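Kids room safety walk – checklist w/ comments
Stoviria house, upstairs room. Checked by Xiaoqing Fu, November
OK / FIX / N/A 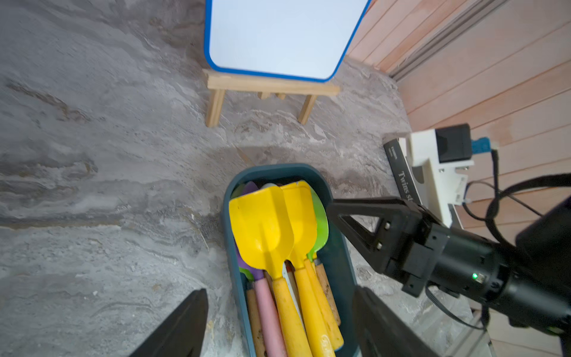
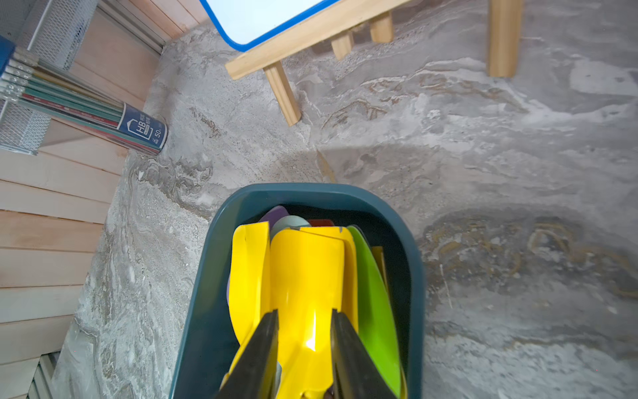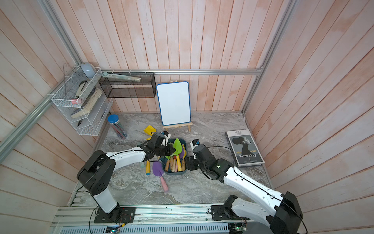
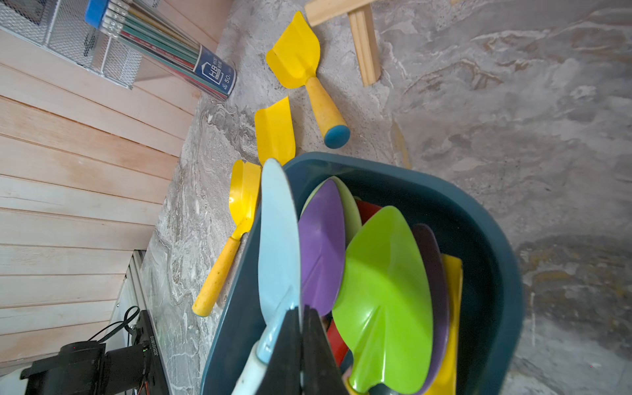

Marbled surface and pale or pink boards.

1. Tall bookcase anchored to stud – FIX. One strap only, other screw spins in the drywall. Client wants it kept by the window, pls move to the inside wall.
2. Dresser (Tekano, 40 in. wide) – OK. Bracket tight. Top drawer stop missing, ordered.
3. Bunk guardrail, both sides – OK
4. Bunk ladder – FIX. Second rung turns by hand. No sleeping up top til glued.
5. Window blind cords – FIX. Still looped!! Swap for the cordless Vurkia, quote was 197 for the pair
6. Outlets behind bed – OK, covers on all
7. Rug – needs grip pad, slides on the wood floor. Lu has one in the van
8. Desk lamp – OK. Cord runs accross the doorway though, reroute behind desk
9. Toy chest lid – FIX. Drops shut. Soft close hinge or just take lid off
10. Paint, closet door – chipping at knee height, test before sanding
11. Smoke alarm – OK, beeped
12. Crib hardware – N/A

Budget left 200 of the 1000, blinds eat most of that. Rug pad can wait, ladder cant. Recheck items 1, 4, 5, 9 before the beds get made up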